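Teaching the arm about my shelf

February 19, 2018

In my last post I promised to write about the gears, but the gears are still in the mail, so I will write about the simulation. I have spent almost all my evenings of this month with it and I think it is more interesting anyway.

For new readers, a short summary. I am building a small robot arm in the spare room of my flat, and on Saturdays I take it to the shared workshop, where there is a proper drill press and people who know more than I do. The arm has the name Gu. It should one day put small boxes of screws on a shelf and take them back when I ask. I know that my own hand can do this. Please do not write to me about it again.

Why I needed a simulation at all

In August I made the first real test with the real shelf. The arm moved forward very nicely, lifted the box, and hit the front edge of the board with its wrist. The box opened and I was collecting M3 screws from under the heater until late in the evening. The arm was not damaged, but one of the printed fingers had a crack along the layers, and the neighbour below was not happy about the noise.

After this I decided that Gu should first make its mistakes inside the computer. I had resisted this for a long time. I am a mechanical person, I like to have the thing on the table, and I had the feeling that a simulation is what people do when they don't want to solder. I have changed my opinion.

I tried two programs. The first was too heavy for my old laptop, the fan was so loud that I could not hear the radio. The second one is called Zikivell and it is simpler. It has no nice menus and the manual is short, with many pages that say only "to be written". But it starts quickly, it knows about joints and contacts, and it can draw the picture which a camera on the robot would see. This last point was the important one for me.

Building the shelf

A shelf is a simple object, so I thought one evening would be enough. It took me four. I will write down what was difficult, maybe somebody saves the time.

First, the units. I drew the shelf in millimetres, and Zikivell wants metres. If you forget it, your shelf is 700 metres wide, and the program does not complain. It only shows you one brown colour and you think the camera is broken. I thought this for one whole evening.

Second, the front edge. In the beginning my board was a plain box with sharp corners. On the real shelf the edge is rounded, and this is exactly the place where the wrist had hit. So I wanted the curve also in the model. For the drawing this is easy, but for the contacts the program prefers simple shapes. Now I have two shelves in the same place: a beautiful one with the round edge, which is only for the eye, and a simple one made of a few blocks, which is only for touching. I made the touching one slightly bigger, so if Gu makes an error it is an error on the careful side.

Third, the light. I put one lamp high up and in front, and I did not think more about it. Then I saw how much the shadow matters. My little program for finding boxes looks for dark shapes on a light ground, and it was very proud to find a long flat box under the board every time. It was the shadow of the board. I spent some time making the shadow weaker, and then I put it back, as my real room has a shadow too and the program must learn to live with it.

The finger in the picture

The camera in the model sits near the gripper and looks forward and a little upward, so the board is seen from slightly below. I am content with how this came out, also with the wood. I tried several wood textures before this one and most of them looked like a chocolate bar.

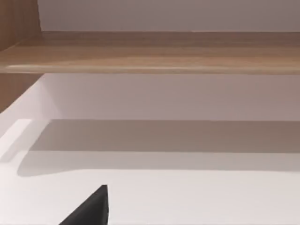

The shelf in simulation, no boxes yet, with the tip of one gripper finger at the bottom.

I had a question for myself, if I should hide the finger. It is black, and a black thing on a white surface is precisely what my program likes to call a box. The easy way is to tell the drawing part that fingers are invisible. In Zikivell this is one line.

I decided to leave it. On the real arm I cannot make the finger invisible with one line, so the program must know it. What I do now is a mask: from the joint angles I can calculate where the fingers should be, and this part of the picture is not used for searching. The mask is a bit larger than the finger itself, to forgive small errors in the camera position. When the gripper opens and closes, the mask moves together with it. It was a nice moment when I first saw this working, I called my wife to come and look, and she looked at it politely.

There is still a problem when a box stands directly behind the finger. Then the mask eats a part of the box, and Gu thinks the box is narrower than it is. My solution for the moment is to take the picture from two positions, a few centimetres apart, and use the one where the box looks wider. This is not elegant. If a reader has a better idea, the comments are open.

First numbers

When the model was good enough, I let it run during the night. Each trial is the same: a box is placed on the lower surface at a random position, the arm must find it, grip it and bring it out without touching the board above. I know that the program puts the boxes more kindly than life does, never turned by more than a few degrees, but one must begin somewhere.

The first night it made 223 trials and 167 of them were good. In the morning I was very happy for the time of one coffee, and then I started to read the log. Most of the bad ones were the same mistake. Gu grips the box correctly, lifts it too early, and the wrist goes up into the board. So it is again the accident from August, only now without screws on the floor. I find this a good sign. If the model makes the same mistake as the real arm, the model is perhaps not so wrong.

The repair was in the path and not in the vision. Before, the movement was: grip, lift, pull back. Now it is: grip, lift by a very small amount, pull back until the wrist is free of the edge, and only then lift properly. Written like this it is obvious, every person takes a jar from a cupboard in this way. I had simply never thought about how I take a jar from a cupboard. Since then I watch my hands in the kitchen and dinner takes longer.

The remaining bad trials are more mixed. Sometimes the box is too near to the side panel and the finger has no room. Sometimes the box slips, and here I do not trust the simulation very much, because I have invented the friction value. I should measure it. One can put a box on a board, lift one end of the board slowly and note the angle when the box begins to slide. I have a board, I have a box, and I have a protractor from my school days. It is a work for one rainy Sunday.

What is different on the real arm

I don't want to give the impression that everything is solved. The motors in the model go exactly where I say. The real ones have play, mostly in the shoulder, and when the arm is stretched out the gripper hangs lower than the computer believes. This is also the reason for the new gears. I ordered them from Sanolgate, who make small series for hobby people, and they wrote that there is a delay with the material. They write friendly emails, so I am waiting without anger.

Also the cable of the gripper is missing in the model. In reality it goes along the forearm and likes to catch on everything. A man at the workshop recommended a spiral wrap for it, and I have bought two metres, but it makes the forearm stiffer, and I am not sure if the small wrist motor will accept this.

Next steps

I want to put a second box on the lower surface, so that Gu must choose. Then I will turn the boxes by larger angles, and after this change the lamp from place to place between the trials. When the gears arrive I will mount them first and calibrate again, and then the real shelf gets its second chance. I will put a blanket on the floor this time, for the neighbour and for the screws.

The files of the shelf are in the usual folder, with the units now written in the first line in capital letters.

Recent posts
Waiting for gears, and what I printed in the meantime
A cheap force sensor for the fingertips, part 2
Why I gave up on the Lestia motor board
Cracked finger: glue or print again?
The spare room gets a second table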